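Section: Manipulation / Grippers and controllers

4.3 Packing trials with paper cups

Our third comparison put the Kurum two-finger gripper through a café packing set, with the Volimar controller on one half of the runs and the older Clalatura controller on the other. Each pairing was given 15 runs.

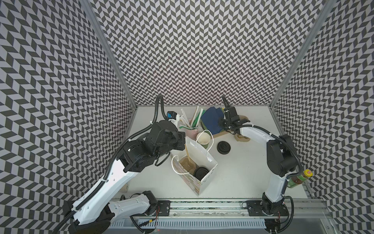
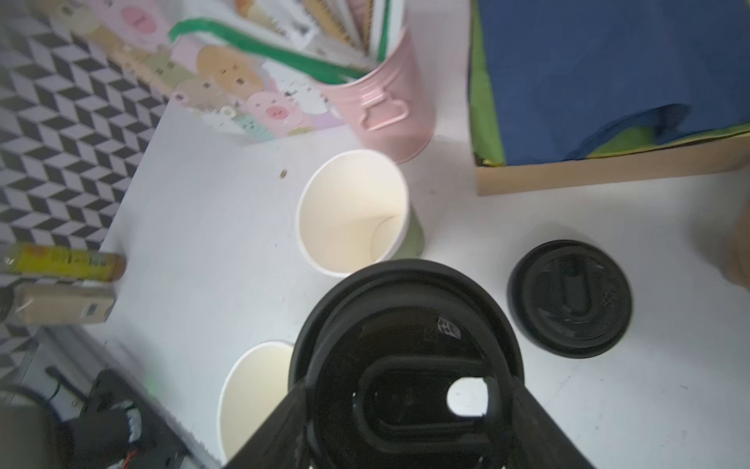
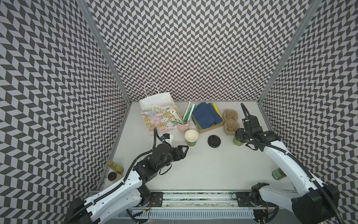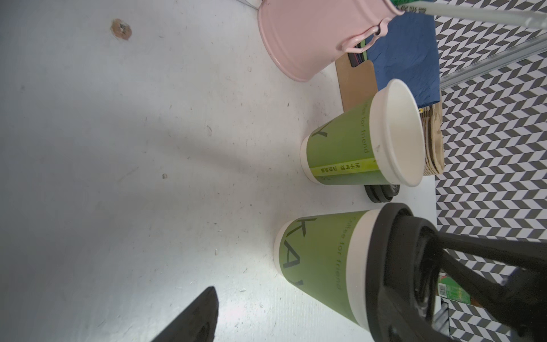
Figure 11. Two fixed views of the cell and two close views from the arms, all from the café set.

The claim we wished to test is that a softer grip setting makes a parallel gripper safe for thin paper goods. We are not convinced. Volimar finished 13 of its 15 runs and Clalatura 11, a gap of 2 that could easily vanish with a different batch of cups. Nor does a finished run say much about the grip itself. In the last view of Figure 11 the jaws are wrapped around the black lid of the larger green cup - a hold that puts much of the load on a stiff part and tells us little about the paper wall. The loose black lids on the table are a harder test, lying flat with hardly any edge to pinch, and both controllers were slow there.

We also doubt the value of the close view as it is used at present. The gripper body fills much of the second picture, and any method that relies on that view alone must guess at what lies beneath the fingers. Mangubat's report on a similar set gives higher scores, but it does not say how a crushed cup was marked. Until that is settled, we would treat the two sets of figures as separate.

Related items
Grip force and thin-walled packaging
Wrist views against fixed views in table-top tasks
Scoring damage in packing trials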